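Robot Manipulation Lab
Handout 4: Kitchen table task
Instructor: Kathleen Dolan
Lab assistants: Fergal Egan, Eugénie Poulain

Read this before your group's slot. Slots are 53 minutes including setup, and the next group will be waiting, so do your planning on paper first.

1. What you are building toward

In Handout 3 you moved single blocks between marked squares. This week the arm works among kitchen items and toy food. The objects have different heights and shapes, some are hollow, and one of them is a toaster oven that the arm must not hit. Your group will record demonstrations by hand guiding the arm, train the small policy from Handout 2 on them, and run it on layouts it was not trained on.

The class dataset (we call it Hedside, after the old lab room) now holds 3,137 demonstrations from earlier terms. You may use it for pretraining. You may not use it for the test layouts.

2. The table

Each group starts from the same set of objects, and you choose where they go. Keep large items far enough apart for the open gripper to come down between them. Write the layout on the sheet before you start recording.

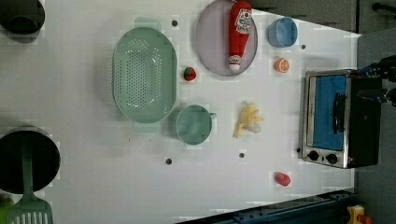

Figure 4.1. Kitchen table, overhead view, with colander, measuring cup, plate and ketchup bottle, toy food, and toaster oven.

A few notes on the objects:

The colander has flat handles at its two ends. Gripping a handle works better than gripping the rim. If you grip the rim, come in from the long side.

The ketchup bottle should be picked up across its narrow direction. Record which way the cap points, because the policy tends to learn one direction only. Last term Rónán Dunne's group recorded every demonstration with the same cap direction and their policy failed on all the others.

The toy fruit rolls. Set it down and take your hand away slowly. The halved orange goes cut side up.

The fries are hard. They are optional this week, and groups that leave them out will not lose points.

The toaster oven is a fixed obstacle. Do not open the door with the arm. That is Handout 6.

3. Frames and calibration

The mounting holes in the tabletop are your reference points. Touch the probe to three of them that do not lie on one line, enter the readings in the calibration script, and check the result against a fourth. If the error is over 2 mm, do it again. Most bad results last term came from groups who skipped the fourth hole.

The overhead camera is already calibrated. Do not touch its mount. If you bump it, tell Fergal before you record anything else.

4. Recording

Start every demonstration from the home pose. Move at a steady pace and pause for a second before closing the gripper. Save failed attempts too, but mark them with an F in the log.

Each group needs 200 demonstrations by the end of August. At least 23 of them must have the target object next to something taller than it is. Change the layout after every ten.
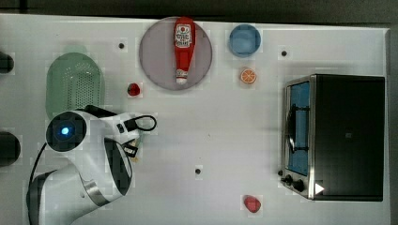 Keep an eye on the cable while the arm is moving. It needs slack at the wrist, and a loop that swings low can knock over light objects or show up in the camera view on top of your target. If you see the cable dragging on something, stop, go back to the home pose and start that demonstration over.

One person keeps a hand near the stop button the whole time. This person does not also keep the log.

5. Software

Log in to the machine called Pravach and use your group folder. The recorder writes one file per demonstration. Do not rename the files. The replay tool was written by Senan Rafferty two years ago and still has one known problem: it drops the last frame if you quit too early. Wait for the word "saved."

Copy your folder to the backup drive before you leave.

6. What to hand in

Layout sheets, one for each layout used
Calibration readings, including the fourth hole
The log, with failures marked
A plot of success rate against number of training demonstrations
One page on the failure you saw most often and what you think caused it

For the one-page part, be specific. "The gripper missed" is not enough. Say which object, which direction the arm came from, and how far off it was.

Questions about grading go to Kathleen. Questions about the arm go to Fergal or Eugénie, before your slot if possible.

Reading for next time: Hanrahan notes, chapter 5, sections on grasp approach and clearance.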